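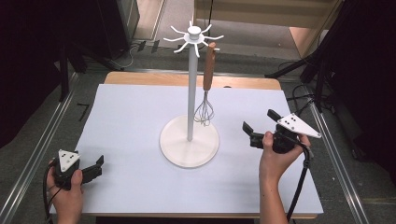

Tala Zein, Senior Research Fellow, Grirholm Institute for Household Studies

Figure 3. Wire whisk with light brown wooden handle, hanging from a white utensil stand.

4.2 Storage and the frequency of use

The survey asked each of the 263 participating households where they kept their cooking tools and how often each tool had been used in the previous month. Answers were coded by the author and by Kasun Bhattacharjee, working separately. Differences were settled by discussion before the tables in Section 5 were prepared.

Storage was grouped under three headings: closed (drawers and cabinets), open (jars, rails and stands of the type in Figure 3), and remote (any room other than the kitchen). Households that had moved within the past year were analyzed separately and are not included in the totals below.

Tools in open storage were reported as used more often than the same tools in closed storage. The difference was largest for whisks and ladles and very small for can openers. It cannot be concluded from these answers that open storage leads to greater use. Households may simply place in view the tools they already reach for, a point raised by Benítez in comments on the pilot.

A second difficulty concerns recall. In the pilot, 42 respondents in Skolden kept a written kitchen diary, and their entries for Sunday meals were fuller than those for other days. The main survey did not use diaries, and its figures for weekday cooking should be read with this in mind.

Remote storage was reported mainly for seasonal items, such as preserving pans and cookie cutters. These items are treated in Section 4.3, together with tools that respondents owned but could not find.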